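Search this site
Search
Enter keyword

Teaching by hand: a conversation with Senga Cairns

The first thing Senga Cairns did when I visited the lab was hand me a pair of grippers and point me at a microwave. I have opened a lot of microwaves in my life, and I was terrible at it! The fingers on the end of the tool are so much simpler than your own, and you find yourself sticking out your tongue like a kid learning to use scissors.

"Everyone does that," Cairns told me, laughing. "Then after ten minutes something clicks and you stop thinking about the tool. We throw away those first ten minutes, by the way. They're fun to watch but you wouldn't want a robot to learn from them."

Her project at Flilalstead goes by the name Skinner, and the idea behind it is one I've been excited about for months. You don't drive a robot around to show it a task. A person holds the grippers and does the job directly, one in each hand, and the cameras on the tools record what the fingers are facing. A head view goes along with it. Patterned cubes on the grippers let the software work out where each one is in space at any moment.

"The cubes are the unglamorous part and I love them," she said. "Black squares on white, that's all. If a camera gets a clean look at one, we know where the hand is and which way it's turned."

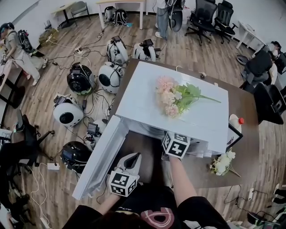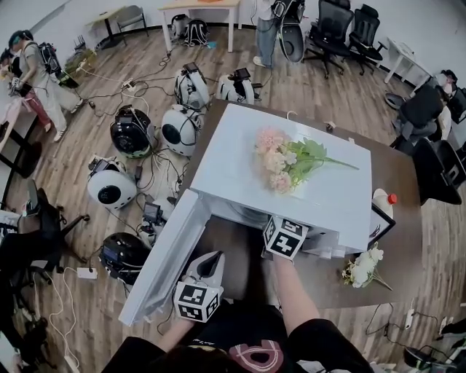
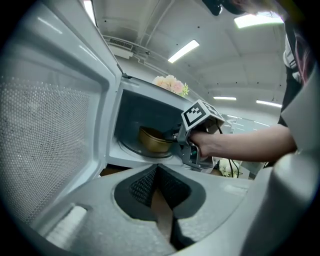
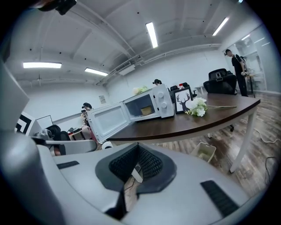
The open-door microwave task from the head view (first two) and from the gripper cameras (last two).

I asked why a microwave, of all things. Cairns had clearly been waiting for that one. A door swings on its own path, she explained, and your hand has to follow it whether it likes to or not. Then there's a tight space to reach into, with a bowl inside and a turntable under it. "One hand looks after the door while the other goes in. People do that without a thought. For a two-armed policy it's a lovely hard problem, and it fits on a table."

The result that got me on the train in the first place came out of a comparison she ran last May with Hongmei Tang. They trained one policy on 300 demonstrations where the top of the microwave and the table around it were kept bare, and another on 100 where things had been left out and moved between takes: flowers, a picture, a bottle. The smaller set won on a kitchen neither policy had seen.

"Hongmei thought I'd mixed up the folders," Cairns said. "She retrained both overnight and got the same thing. I was so happy I went and told people in the hallway who had no idea what I was talking about."

They have kept going in that direction ever since. The full set now stands at 3,234 demonstrations, recorded by 8 people, and Tang swaps the bowls as well as the clutter. Cairns is careful about what it shows so far. It's one family of tasks, and she'd like to see another group try it with drawers before she puts too much weight on it.

What still goes wrong? She didn't hesitate. "Reaching deep. When the gripper goes right inside, the head camera can lose the cube behind the top of the oven, and then we're leaning on the other views to fill in. Some takes we can rescue and some we can't." Tang is working on a filter that flags those stretches automatically, and a first version should be running by spring.

Before I left I had another go with the grippers. I got the door open on the first pull and I'm still pleased about it.

Interview by Fiona MacBrayne, Jan 16, 2019

Contact us | © 2019 Drarero | Back to top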